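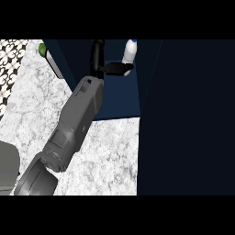 Figure 3. A kitchen work area, computer-rendered view from above.

3.2 What people told us about where they keep things

I went into this part of the study thinking I'd be writing about food waste, and I ended up writing mostly about shelves. So bear with me! The 37 households in the Gundley sample each kept a paper diary for 30 days in June, and I'd asked them to jot down anything they threw out, anything they bought twice by mistake, and (this was the bit I added at the last minute) where the thing had been living when they forgot about it. That last column was meant to be a throwaway question. It got the longest answers of the whole diary.

The word that kept coming up was "behind." Behind the flour, behind the big pot, behind the stuff my mother-in-law brought. People were pretty cheerful about it. One woman wrote half a page on a jar of capers she had bought four times, and drew a little map. I coded all of these under "hidden by other items," following the Stetsiuk scheme, although I have a grumble with that scheme that I'll get to in Section 5. It lumps together things you can't see and things you can see but don't notice anymore, and my diaries treat those as very different problems.

Duplicate buying was reported by 55 percent of the households at least once. That's higher than I expected and higher than what we found in the Sodia pilot, where the kitchens were smaller and most people shopped on foot. I'm tempted to say that a car and a deep cabinet are what does it, but the sample won't carry that, and the Sodia diaries only ran for a week anyway. What I can say is that the households with the deepest storage wrote the most about forgetting.
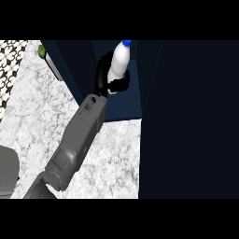 Figure 4. White bottle with a blue cap, near a navy cabinet; computer-rendered view.

Then there's the question of who puts things away. I hadn't planned to ask this at all, but people brought it up by themselves, sometimes with feeling. In homes where one person shopped and another unpacked, the diary entries got a lot longer and the two sets of handwriting didn't always agree - in seven homes they flatly contradicted each other on where the rice was kept. I left both versions in. For the counts in Table 2 I went with whoever had filled in that day's date line, which is a crude rule, but I couldn't think of a fairer one.

Labels helped less than I'd hoped. We gave half the households a pack of Prendum shelf labels at the start, and by the second week plenty of the labels were describing things that had moved somewhere else. A few people told me they found this more annoying than having no labels. Others loved them and asked for more - the spice drawer people especially.

The coding sheet I used is the version dated 19/10/2020, with the two extra categories for "moved by someone else" and "never had a place." Earlier versions fold both into "other," so anyone comparing these numbers with the pilot should add them back together first.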